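**Vestholm puts its robot bench rules in writing**

February 24, 2024. The hardware lab at Vestholm has published its house rules for robot arms working on network gear, ending a long era in which the rules lived on sticky notes and in the memory of whoever had been there longest. The document is called the Bench Code. It runs to 47 clauses, down from 91 in the October draft, and can be read over one cup of coffee if you skip the appendix on cable storage.

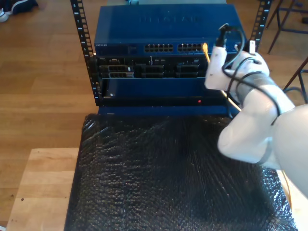
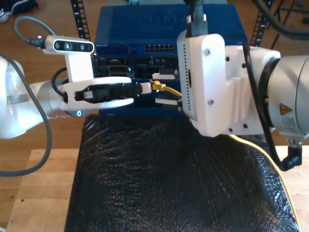
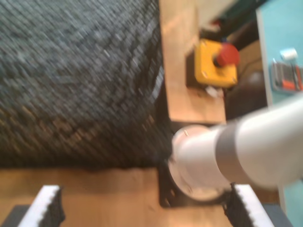
*Robot arms at the Vestholm bench. The first two views show the blue Netgear switch; the last shows the emergency stop on its board.*

Danish Shaikh, who edited the text, says most of the cuts were duplicates. "We had four ways of saying keep your hands out, and people were picking the one they liked best," he said. There is now one way of saying it, and it is clause 1.

The emergency stop gets a section to itself. It must be within reach of the person running the arm, and it must be pressed once at the start of every shift to prove that it does what the color suggests. Hanging a jacket on it is forbidden by name. Shaikh declined to say how that clause came about, but confirmed that it was added late.

Cables take up more space than people do. Operators must check that a cable has slack before an arm is allowed to pull on it. Where two arms share a workspace, one is designated the lead and the other has to wait, a courtesy the lab has so far been unable to extend to its meetings. Arms must also run at reduced speed whenever their grippers are close together, and any change to a gripper finger, however small, sends the setup back for a fresh check.

Then there is the log. Every unplanned stop is to be written up in six lines or fewer, with the word "glitch" no longer accepted as a cause. During the trial period the lab collected almost 90 of these entries. Adeel Naqvi of Hosterel, the consultancy brought in to review the draft, read all of them and describes the experience as "educational, in places."

Naqvi's main complaint was that the draft told people what to do and rarely who should do it. The published version names a responsible person for each session, whose initials go on the log sheet before anything moves. Initialing it afterward counts as a breach, including when the handwriting is very good.

The code applies at Vestholm only, though the sister lab at Sequeira has asked for a copy and has already sent back comments on the font. A first review is planned for October. Suggestions go to Shaikh, in writing, with a clause number.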